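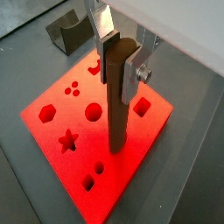 Shape sorters: your questions

Postach Toy Library lends out shape boards, sorting boxes and peg puzzles. These are the things borrowers ask us most often.

What age are the shape boards for?

Most children enjoy them between 14 months and three years. Younger ones will mainly carry the pieces about and post them into other things. Children under 14 months can use the large pieces with an adult sitting next to them, but please keep the small pegs back until they have stopped putting everything in their mouths.

How is a board different from a sorting box?

With a box, the piece drops inside and is gone until someone opens the lid. With a board, the child can see the piece in its hole and pull it out again. Boards also lie flat on a table, so they suit children who find it hard to hold a box steady with one hand and post with the other.

Which shape should we start with?

The big round hole. A circle goes in whichever way it is turned, so there is nothing to line up. Move on to the square, then the hexagon. The star takes a lot longer, as the points have to match, and the small diamond and the oval are easy to mix up. Put the other pieces out of sight at first and bring them back one or two at a time.

What are the three little holes for?

They are a group of round holes set in a triangle, and the piece that fits them has three prongs. It needs turning until all three line up. Plenty of adults get it wrong the first time.

My child pushes pieces into the wrong hole. Should I correct them?

You can leave them to it for a while. If they get cross, turn the board so the right hole is nearest to them, or point to it. Turning the piece for them is fine too.

A piece is stuck. How do I get it out?

Turn the board over and press from the back with your thumb. Don't use a knife or a screwdriver — they mark the edges, and then every piece catches. If it still won't move, bring the board in as it is and we will see to it.

How do I clean it?

Wipe it with a damp cloth and a drop of washing-up liquid, then dry it. Use a cotton bud for the corners of the star. Please don't soak the Illus boards or put them in the dishwasher.

How long can I keep it?

Loans are for 23 days. You can renew once if no other family is waiting. Sets from the Voicu range are in short supply and can't be renewed between November and January.

We have lost a piece. What happens now?

Tell us when you return the set. We keep spares for most boards and charge 9 crowns for a single piece. If it turns up later, hand it in at the Skirkska Street desk and we will refund you.

Can nurseries borrow?

Yes. A group ticket covers up to four boards at once — ask at the desk for the form.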